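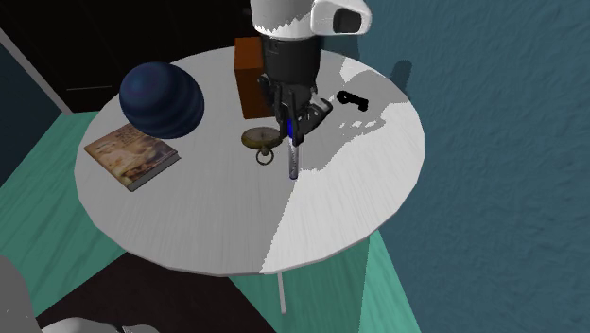

Turning In and Claiming Lost Property at the Trosero Library

Staff and visitors at the Trosero Library find several unattended items on a typical day. The steps below explain how to hand in something you have found, how to report something you have lost, and how to collect an item once it has been matched. They apply to all public floors, the reading garden and the Drukov Annex.

Before you begin

Check the places you visited most recently, including the photocopier trays and the coat racks on the second floor. Items left in study rooms remain there until the evening round at 9 p.m., when staff move them to the Lost Property Desk.

Handing in a found item

1. Bring the item to the Lost Property Desk on the ground floor, Room 5. If the desk is closed, use the returns counter.
2. Tell the staff member where you found the item and the approximate time.
3. Do not open bags, wallets or phone cases to look for a name. Staff will do so with a second employee present.
4. Wait while a tag is attached. You may ask for a copy of the tag number for your own records.

Food, open drinks and damp clothing are not stored. Medication is passed to the duty supervisor.

Reporting a lost item

1. Complete the Lost Property Report, available at the desk or on the library website.
2. Describe the item as fully as you can. For a watch, give any engraving or the style of the case. For keys, give the number on the ring and the color of any tag. For a book, give the title and say whether it is your own copy or a library copy.
3. State the floor and seat area where you last had the item.
4. Provide a telephone number or email address that you check regularly.

Library books reported as lost remain on your account during the search. Renewals may still be requested at the main counter.

Collecting your item

Staff will contact you if an item matches your report. Bring photo identification and, where possible, proof of ownership such as a receipt or an earlier photograph. You will be asked to describe one feature of the item that was left out of the public listing. Once the description is accepted, sign the register and keep the lower half of the form.

Another person may collect on your behalf with a signed letter and a copy of your identification.

How long items are kept

Ordinary items are held until the last Thursday of the following month. Items of value are kept in the locked cabinet and transferred to the city property office if no claim is made. Unclaimed umbrellas, gloves and stationery are donated to the Thaweesak Community Store each July.

Questions and disputes

If two people claim the same item, it stays in storage while both reports are reviewed. Decisions are made by Beathag Geddes, Visitor Services Manager, and are given in writing. Inquiries may be made in person or by calling extension 367 during opening hours.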